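Notes de l'orateur : « Le linge de lit en résidence étudiante, de la dotation au rangement »
Résidence Draria, réunion de rentrée des équipes d'hébergement, septembre
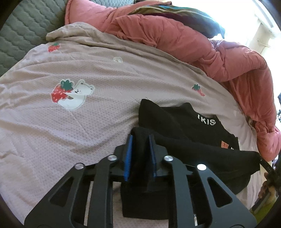
La dotation textile d'une chambre représente, pour notre établissement, un poste de dépense et un poste de travail. Elle se compose d'une literie fournie par la résidence et d'un linge personnel que le résident apporte, lave et range lui-même. La frontière entre les deux n'est pas toujours respectée au moment du tri. Un drap rosé à motifs d'ours et de fraises, une couette saumon repoussée au fond du lit, un vêtement noir resté sur le drap : une équipe qui doit libérer ce lit a plusieurs articles à séparer avant de pouvoir commencer. Le vêtement est retiré en premier. Un article sombre emporté dans un drap clair est la cause la plus fréquente des réclamations que nous transmet la blanchisserie Bralley.

(Marquer une pause. Demander qui, dans la salle, a déjà traité une réclamation de ce type.)

Point 1. L'ordre de dépose

La procédure en vigueur prévoit l'ordre suivant : vêtements et effets personnels, coussins et oreillers, couette, drap, protection de matelas. Chaque article est secoué au-dessus du lit, puis déposé dans le bac correspondant. Le drap se replie des bords vers le centre. Il n'est jamais tiré par un seul angle, en particulier lorsque le tissage est gaufré : les alvéoles s'étirent et la pièce perd sa forme après quelques cycles.

Rappeler que les effets personnels sont placés dans la housse nominative et remis au résident contre signature. Ils ne partent pas en blanchisserie.

Point 2. Les matières et les coloris

Le linge clair est lavé à part. Pour les imprimés de couleur, rouges et verts foncés notamment, le premier lavage s'effectue séparément, sur l'envers. Les couettes épaisses ne sont pas admises dans les machines des étages et relèvent du local du rez-de-chaussée, où la capacité est de 16 kilogrammes. Les surfaces matelassées et piquées sont séchées à plat ou à basse température, la piqûre retenant l'humidité plus longtemps que le reste de l'ouvrage.

(Diapositive suivante : tableau des programmes. Ne pas le lire en entier, renvoyer au document remis à l'entrée.)

Point 3. Le stock

L'inventaire arrêté avant la rentrée fait état de 3250 pièces, toutes catégories confondues. Le fournisseur Kadrić assure le renouvellement des draps et des taies ; les couettes relèvent du marché Isard, dont l'échéance a été reportée. Les demandes de remplacement sont regroupées par bâtiment et adressées au service avant 9 heures. Les demandes reçues après cette heure sont traitées avec la livraison suivante.

Préciser ici que le linge personnel du résident n'entre dans aucun de ces décomptes, y compris lorsqu'il est utilisé sur une literie de la résidence.

Point 4. La remise en état du lit

Le drap est tendu à partir des angles de tête, puis lissé à la main vers les pieds. Les plis longs se reprennent en soulevant le bord et en le bordant de nouveau. La couette est étalée en dernier, liseré aligné sur le bord du matelas quand le modèle en comporte un. Les coussins de décoration restent à la discrétion du résident.

Deux agents sont affectés à chaque étage pendant la semaine des arrivées. Les responsables de bâtiment transmettront leurs plannings au secrétariat de la résidence.

Questions de la salle. Si la question des protections de matelas est soulevée, indiquer que le modèle définitif est à l'étude et qu'une note de service suivra.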